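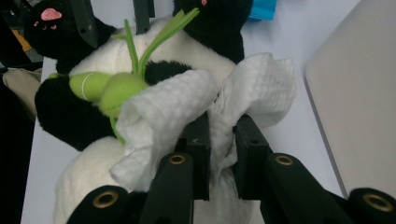
Soft things are where our collection effort spent most of its time, and we would like to use this section to explain how we gathered those examples and what we asked of the people who gathered them. A rigid block has one shape, and once a learning system has seen it from a few sides it has seen most of what the block can do. A piece of tissue has a new shape every time anybody touches it, and so we wanted a great many examples of tissue being touched, in company as varied as we could manage. In Figure 3 the two fingers have a crumpled white tissue pinched by its middle, right over a black-and-white plush panda, with one fold lying across a lime-green toy and another reaching past the panda toward the tabletop. We are fond of this one, and we come back to it several times below, as it holds in a single view nearly all of the questions we had to settle before the Clilmont set could be called finished: where the hand should close, how much of the object should hang free on either side, and what to do when the thing being grasped and the thing underneath it are both pale and both soft.

Figure 3. Tissue held between the fingers of the hand-held gripper over a plush panda, seen from the tool's own camera. Pale cloth on pale fur, from the soft-on-soft part of the Clilmont set.

Home | Issues | Sections | Authors | Search
February
By Elfriede Mösli
Print this page | E-mail this page

4. Gathering the demonstrations

4.1 The tool and the hand that holds it

All of the demonstrations in Clilmont were made with Frade, our hand-held gripper. The person collecting holds the tool, opens and closes the two fingers, and does the task more or less as they would do it with a pair of kitchen tongs. The camera rides on the tool and looks down along the fingers, so what is recorded is close to what a robot would see if the same fingers were bolted to its wrist. We had tried steering a full arm from a distance in our earlier work with Gemetti, and while we learned a good deal from it, it was slow going, and our collectors grew tired and (we think quite reasonably) a bit cautious. They picked the easy corner of every cloth. With the tool in their own hand they became bolder, and the grasps spread out over the object in the way we had hoped for all along.

There is a price for this freedom. A person's wrist is a wonderful thing, and it will happily twist into positions that our arm cannot reach, or reach them faster than the arm can follow. We therefore asked collectors to move at a steady pace and to keep the elbow away from the body, and during processing we threw out any demonstration whose path could not be followed by the arm at full speed. In the first weeks we lost more recordings to this check than we care to remember. Once people had watched a few of their own rejected paths played back on the arm, the losses came down nicely, and we would warmly recommend this little exercise to any group that is starting out. It takes an afternoon and it saves a month.

4.2 Choosing what goes on the table

We made a decision early on, and argued over it for quite a while, that we would not clear the table to a bare surface before each demonstration. A system that has only ever met a tissue alone on a clean top has no reason to learn which edges belong to the tissue. So the object to be handled was placed among other soft objects, or on top of them, and the collector was free to arrange these as they liked. Plush toys turned out to be especially helpful company. Their fur gives a fuzzy outline where the cloth gives a crisp one, they yield under the fingers, and they come in colors that make some grasps very easy to see and others quite hard. In Figure 3 the white of the tissue lies against the white of the panda's body, and it is mostly the fine quilted pattern in the folds that lets the eye tell the two apart. The green toy is kinder, as the edge of the fold stands out plainly where it crosses.

We did hold on to a few rules. The object named in the task had to be at least partly visible to the tool's camera at the start. Nothing breakable was allowed within reach of the fingers. And the arrangement had to be changed after every fourth demonstration, however pleased the collector was with it, for we found that people will otherwise settle into a favorite layout and produce what amounts to the same example over and over again.

4.3 Where to pinch

Our instructions on grasping were short at first and grew longer as we went. For tissue and thin cloth we asked for three kinds of grasp: at a corner, along an edge, and in the middle, where the material bunches between the fingers and falls away on both sides. The middle grasp is the one in Figure 3. It is forgiving, in that a finger's width one way or the other makes little difference, and the first policies we trained were quick to copy it. They were so quick, in fact, that they used it everywhere, including on tasks where a cloth had to be spread flat and a pinch in the middle is the worst possible beginning. We answered this by collecting the three kinds in equal shares for each task that permitted all of them, and by adding a short written label saying which kind was intended.

The labels deserve a word of their own. We had the collector write the label before the recording began, and a second person check it afterward without seeing the first label. The two agreed in 82 percent of the soft-object demonstrations. Most of the disagreements were between edge and middle, and when we sat down with them over coffee we had to admit that in a crumpled tissue the line between the two is a matter of taste. We kept both labels in the released files so that others may draw that line for themselves, and we used only the agreed ones in the comparisons of Section 5.

Soft-on-soft grasps brought one more worry, namely whether the fingers had closed on the cloth alone or had also taken a bit of whatever lay beneath. From the tool's camera this cannot always be judged at the moment of closing. We looked instead at the stretch of recording that followed, and marked a demonstration as doubtful if the lower object moved along with the upper one. Doubtful demonstrations were not thrown away. A system ought to see what a poor grasp looks like too, and we found them useful for training the small network, called Hindero, that decides whether to let go and try again.

4.4 How much was enough

We had planned from the beginning to gather 4000 demonstrations, a figure chosen, we are a little embarrassed to say, mainly because it fit the time we had. We reached it. Of these, 911 are soft-on-soft, meaning that a limp or yielding object is handled while resting on another one. Every collector contributed to this portion, and we asked each of them to do no more than 80 in one sitting, as the quality of the grasps fell off when people were allowed to go on until they were bored.

Would more have helped? We trained the same policy on growing shares of the soft-on-soft portion and watched how it did on cloths it had not met before. The gains were large at the start and became gentler, but they had not stopped by the time we ran out of data, and we would not want to leave the reader with the idea that the matter is closed. What did seem to level off was the benefit of adding further demonstrations of the same cloth in new positions. Adding a new cloth, or a new toy for it to lie on, went on paying us back right to the end. Were we to begin again, we would spend less on collector hours and a good deal more at the toy store.

4.5 Remarks for those who would repeat this

Collectors should be given time to play. Our first sessions began with a strict list of tasks, and the recordings from them are stiff and oddly alike. Later we let each person spend the opening minutes doing whatever they pleased with the tool, unrecorded, and the demonstrations that followed had a looser and more natural motion. It is also worth checking the finger pads often when working with tissue, as lint gathers on them and changes how they grip. We cleaned ours at the start of each session and again at the halfway point. Finally, we suggest going through a handful of recordings together as a group while collection is still under way. Most of the changes described in this section came out of those viewings, and the grasp labels were proposed at the very first one.

Print this page | E-mail this page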